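The Overtime List

My first weekend shift at Soylu was the one that paid time and a half. I took it for the money and because the bus to Rundthorpe still ran on weekends then. The job was to sit at a desk and move an arm that did not exist, in a hall that did not exist, until a program had watched me enough times to do it alone.

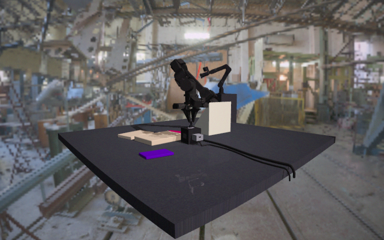
Odile Farnsby
Staff writer, short fiction

They gave me a chair, a screen, and a handle on a spring mount. When I pushed the handle, the arm on the screen moved. When I squeezed, the fingers closed. Each try had to be done in 90 seconds, and then the table reset itself and I did it over. The arm went down to the black cube, lined up on it, and came away again. The count they wanted was 1000, split among the people on the list.

The program was called Tunora. It saved everything my hand did, including the parts I didn't like. If I stopped to scratch my neck, it saved the stop. My supervisor told me not to worry about that. She said the bad ones got thrown out later, and that I should be smooth and not hurry, and she went to eat her lunch in her car.

I was not smooth. I came in too low and bumped the cube. I came in too high and squeezed air. I kept wanting to lean around the tall cream block to see what was behind it, and my head would go sideways in the real room while nothing on the screen changed. The man at the next desk noticed and slid his chair over a little so I wouldn't hit him.

"You'll quit doing that," he said.

"When?"

"Week or so."

He had worked at the rail shop in Damitz before it closed. So had I, but in different years, and we worked out that we'd probably had the same locker row. He had been in wheels. I had been in stores, handing out gloves and drill bits through a window. We didn't have much else to say about it. He went back to his screen, and I went back to mine.

What bothered me was the hall. Somebody had put one behind the table, a big old place out of focus, with steel trusses overhead and a yellow railing and a pair of rail tracks in the concrete. It had nothing to do with the task. The arm never went near it. But I'd be halfway through a try and find I was looking at the tracks, following them out to the edge of the screen.

"Is that Damitz?" I asked him.

He looked at it for a while. "No," he said. "Damitz had the office upstairs on that side."

"They could have left it off."

"It's not Damitz," he said.

By the middle of the afternoon I had gotten better. I learned to let the arm finish moving before I told it the next thing. I learned that most of the trouble came from my wrist, and that if I put my elbow on the desk the wrist behaved. I did 20 in a row without a bump. There was a purple block lying on the table that had no part in any of it, and I used it to tell where the front of the table was.

At the break I ate crackers and thought about the window in stores. New people used to come up to it and not know what to ask for. They'd hold up their hands and show me the size of the thing. I got so I could tell a half-inch from a five-eighths by the gap between somebody's fingers, and I was proud of that, and I had never once had a reason to mention it to anyone after the shop closed.

When I sat down again the view was different. They had switched us to the close camera, and now I was looking down between the fingers themselves.

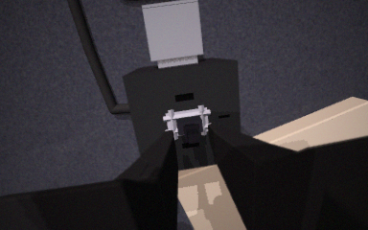

My father taught me to thread a needle by putting his hands over mine. He had thick hands and he was bad at sewing, but his buttons stayed on, and he thought I should be able to do it too. He never said what he was doing. He just moved, and I was inside the moving. I thought about him because of how the fingers sat, one coming up on each side, with the little white bracket in the gap. It was the only bright thing on that black block, and I brought the tips in toward it the way he would have, slowly, with a stop before the end. I kept away from the thick cable that came in from the left. Then I held still, and the timer ran out, and the table reset.

I did that one again. I did it until my supervisor came by and stood behind my chair.

"Why do you stop there?" she said. "Right before."

"To look."

"You can see the whole time."

"I know," I said.

She wrote something down. I figured it would be about the stopping, and that those would be the ones thrown out. She didn't say so. She told me I could have the next weekend too if I wanted it, and I said I did.

My last sheet from that stretch says Sat 9 May across the top, with my initials and the number of tries. After that they had enough from us. I went over to packing, and the man at the next desk took a job driving.

In January they called a few of us back in to watch it run. It was the same table and the same arm, with no one on the handle. We stood behind the chairs with our coats on. The arm came over, not fast, and went down, and the fingers opened on either side of the white part. A little short of it, they stopped.

One of the engineers frowned and leaned in. He said there was a delay in there and they were still trying to find where it came from. It wasn't in the timing. They'd been looking since 5 that morning.

The fingers stayed where they were a moment longer. Then they went in.

My supervisor was across the room with her clipboard against her chest. She looked over at me, and I looked at the tracks on the other screen. Somebody asked if there was coffee, and it was down the hall, so we went and got some.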